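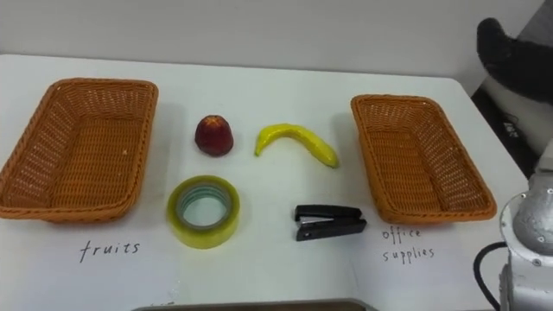 Eyvindur Kragh reckons I should stop keeping fruit on the bench altogether from August to Easter and be done with it, and he's told me so every time he's been over for a cuppa this spring. I'm not ready to give in yet! So I'm asking the brains trust.

How do I get rid of the tiny flies in my kitchen without living out of the fridge?

Posted by jacaranda_jo, 17/11/2019

Hi all, first time posting, long time lurker. We're in Plerkton, in an old weatherboard with no air con and a kitchen that cops the full afternoon sun. Every year when it warms up we get those teeny tan-coloured flies with the red eyes, and this year they're shocking. You pick up a banana and a whole cloud of them goes up your nose.

What I've tried so far: washed everything when it comes home from the shops, binned anything soft, wiped down the benches with vinegar (which my husband says is like putting on the dinner gong for them, and he may be right), and bought one of those Ruker traps shaped like an apple. The trap caught maybe a dozen and then they seemed to lose interest in it. I also moved the compost tub out to the laundry, and now I have flies in the laundry as well.

I don't want to spray. We've got a budgie, and I'm not mad on having that stuff near food anyway. And I really don't want to put everything in the fridge -- cold tomatoes taste of nothing, bananas go black, and the fridge is chockers as it is. We go through a lot of fruit in this house (two teenagers, say no more) and if they can't see it they don't eat it, they go for the biscuits.

Is there something I'm missing? Are they coming in from outside or breeding in here somewhere? We've got a mango tree out the back, no fruit on it yet though.

Thanks in advance,
Jo

mrs_thongs_and_socks
Marked as most helpful by jacaranda_jo

Oh Jo, you have my sympathy, I had this for two summers running and nearly lost my mind. They're vinegar flies, and if you've got that many of them they're breeding inside. Traps only get the adults. Something in your kitchen is wet and a bit fermented and you haven't found it yet.

Places I'd look before you buy anything else:

The sink. Take out the strainer and have a good sniff. Mine had a lovely brown jelly around the rim of the plughole and that was half my problem. To check, stick a bit of tape over the drain overnight, sticky side down, leaving a gap so the air still moves. If there are flies stuck to it in the morning, you've found a nursery. Get in there with a bottle brush and hot soapy water, and do the overflow hole too.

The recycling. Rinse your bottles and cans! A dribble of beer in the bottom of a stubby is plenty for them.

The mop. I'm serious. Hang it outside.

The back of the potato drawer or wherever you keep your onions. One spud that's turned to soup will keep them going for weeks, and you won't always smell it.

Under the toaster and down the side of the stove, where grapes go to die.

For catching the ones already flying about, don't bother with the apple thing. Jam jar, 2 cm of apple cider vinegar, 3 drops of dishwashing liquid, cling wrap over the top with a few holes poked in it with a fork. The detergent is the important bit, otherwise they just stand on the surface having a drink. Put out a couple and change them every few days. I counted 23 in one jar after the first night and was far too pleased with myself, I made everyone come and look.

With the fruit, you can leave it out if you're a bit strict about it. I buy less and go twice a week. Bananas live on their own hook away from everything else, and I keep the ripe stuff separate from the stuff that still needs a few days, then go through the ripe lot every night while the kettle boils. Anything with a split or a bruise gets eaten, cut up for the freezer or goes out to the chooks. A mesh food cover over the top helps too. I got mine at Uvinetti, on the shelf with the picnic gear.

It took a good fortnight before I stopped seeing them, so don't chuck it in after three days like I did the first time.

gazza_from_the_flats

Just put it all in the fridge. Tomatoes are fine cold, you get used to it. Or get a fan, they can't fly for nuts in a breeze. We have a 90 cm ceiling fan over the table and no dramas.

Your mate is right by the way.

PruneWhisperer

Agree with the first answer about the drain, but I'd start with that compost tub! If they're in the laundry now, they went out there with it. Empty it daily for a while, give it a proper scrub (lid and seal as well) and let it dry in the sun before you use it again. I freeze my scraps in an old ice cream container and only take them out to the heap on bin night -- a bit of room in the freezer but no flies at all.

Also check the tray under the budgie if he gets fruit. Ours used to fling bits of pear behind the cage and I'd find them weeks later, stuck to the skirting board.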